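Suture pad

From the Prorkel open reference, Skills and Training section. Last revised January 21, 2022.

A suture pad (also practice pad, stitch pad or skin pad) is a slab of soft synthetic material on which people learn to sew wounds. Pads are sold to medical and veterinary schools and, more and more, to anyone with a card and an address. The makers' claims for them tend to run well ahead of the evidence.

Contents: Construction – Use – Thread – Criticism – See also

Construction

Most pads are silicone or a similar rubbery material, poured in layers meant to stand for skin, fat and muscle. The better ones have a mesh between the layers to stop stitches from tearing through. Cheaper ones leave it out and tear along the line of holes after a few sessions. Some come with cuts already made, others are sold blank.

The word "lifelike" appears in nearly every catalogue and should be read with caution. The Haller pad, a three-layer type often found in teaching rooms, is firmer than most living skin and drags on the needle. The Skaltine pad is softer but stretches so far that a stitch pulled too tight leaves hardly any mark, which rather spoils the lesson. Neither maker has published a comparison with real tissue.

Use

The learner passes a curved needle through one side of a cut and out of the other, draws the thread along until a short tail is left, and ties it off. In the instrument tie, the long end is wound round the jaws of a needle holder, which then takes hold of the tail and pulls it through the loop. The second throw goes the opposite way, to make a square knot. Beginners often wind both throws the same way and get a granny knot, which slips.

Two instruments are normally used at once, and for much of the tie their tips work very close together.

Teaching guides disagree on how long a learner should stay on the pad. Orathai Phromma's handbook gives it two weeks. Houshang Jafarzadeh, in a reply printed the following August, called this figure a guess, and no source for it has been given in later editions.

Thread

Practice thread is usually nylon or silk, often past its sale date and no longer fit for patients. Colour is a matter of convenience.

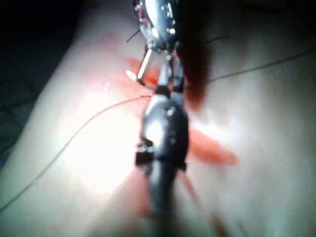

A thread that stands out from the pad makes it easier to see which end is which, and for that reason some teachers prefer a bright one for the first lessons. Others think it a crutch. The Dijkstra course starts with dark thread only and says its learners tie better knots as a result, though it has never tested them against anyone else's.

Criticism

The main complaint is that a pad does not bleed, swell or move. Stains and dyes are sometimes added for looks – they do nothing to the way the material handles. Edges on a pad also meet neatly, while the edges of a real wound may be ragged or of uneven depth.

A second complaint concerns scoring. Marking schemes that count stitches per minute reward speed on a surface that forgives rough handling. There is fair agreement that pads help with knots and with holding the tools. Whether the benefit carries over to patients is less certain, and sellers' figures on the point should be treated as advertising [citation needed].

See also

Needle holder
Square knot
Wound closure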